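I've been showing people how to do things for most of my working life, and I still think the hardest thing to teach is something you can do with your eyes shut. Hanging a mug on a peg, for instance. You'd never think to explain it to a guest in your kitchen, and yet when I steer an arm through it I catch myself holding my breath like a learner driver.
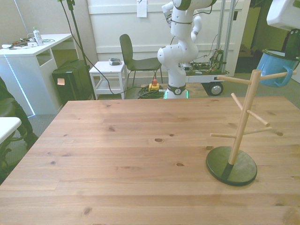 My colleague Elis Powell likes his demonstrations tidy, every one the same smooth path, and I understand the appeal (he's a tidy man). But I'd keep the wobbly ones too - the slow approach, the little back-and-forth while you line up the handle. We have 89 runs of the mug task so far and my favourites are the ones where you can feel a person making up their mind. Throw those away and I worry we're teaching the arm that nothing ever needs a second try. 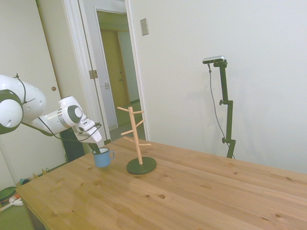 Makton Robot Teaching Group

Natalia Solís puts it down to my having been a piano teacher, and she may be right. I never asked a child to play a piece perfectly for 30 minutes. I asked them to listen, and to let me hear how they recovered from a wrong note. I'd like us to be that patient with our own hands on the controls, and to stop apologising every time we go about it the long way.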